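Been redoing the kitchen at my mother's old place since the fall. Putting down what I've learned about stone counters in one thread, mostly for my cousin, who is starting on hers in June.

1/ Go to the slab yard. Don't order from a four-inch sample. A sample of a heavily veined stone can come out almost plain white, and then the slab arrives and it's gray from end to end. I went to Strazds twice, once in the morning and once close to closing, and the same slab looked like two different stones.

2/ Ask which way the veins will run before they cut. The shop I used draws it up on paper for you if you ask. They didn't offer.

3/ Marble etches. Lemon juice, vinegar, tomato, wine, some bathroom cleaners. An etch is a dull spot where acid has eaten the polish. Sealer does nothing for it. Sealer is for stains, and that's a separate problem.

4/ Honed finish hides etching better than polished. It also picks up oil more easily, so you're trading one for the other. I went with honed for the long counter and kept the old butcher block by the stove.

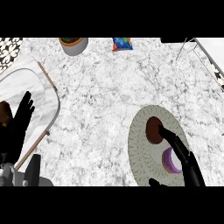
**Ülle Kuusk**

5/ Busy stone is more forgiving than plain stone. With dense gray veins and speckling on white, crumbs and small marks get lost. I used to think I wanted the quiet kind with one long vein. My neighbor has that and wipes it all day.

6/ Patterned black-and-white tile next to veined marble can work, but look at them side by side first. I carried one tile around in my bag for weeks. The woman at Custeck let me lay it on everything in the yard.

7/ Cost. The slab is only part of it. I paid $300 extra for the sink cutout and another $626 for the edge work and a second trip, which the first quote left out. Get the cutouts, edges, delivery and haul-away on one sheet.

8/ Measure the path from the truck to the kitchen. Mine had to come through the back porch, and the storm door had to come off. Thirteen steps — the crew was not thrilled.

9/ Seams. Ask where they go. Mine was going to land right over the dishwasher, where there's the least support. We moved it to the corner and I don't see it anymore unless the light is low.

10/ Sealing. Put a few drops of water on the stone and leave them for 15 minutes. If there's a dark spot when you wipe it up, seal it. I use the Nollero one. It smells strong for a day, so open the windows. Wipe off whatever hasn't soaked in or you'll get a haze.

11/ Daily cleaning is dish soap and a soft cloth. That's all I do. Skip the spray with the picture of a lemon on it.

12/ Plant pots need a saucer or a cork mat. An unglazed pot will leave a ring, and I have one by the window to prove it. A baking soda paste under plastic wrap overnight took out most of it. I did it again the next weekend and it's down to a faint line.

13/ Someone asked about the cabinets. They're the originals. I sanded and painted them and bought new hinges from Wuvosard. Two of the doors still don't sit level. I'll post about hinges separately when I've fixed them.

Also got a question about quartz. I looked at it and it would have been less work. I liked the marble more. If you cook with a lot of tomato and you can't stand marks, get the quartz.

Adding one I forgot: keep the offcut from the sink. They'll throw it out unless you say something. Mine is a pastry board now, and I tested the sealer on the back of it before I did the counter.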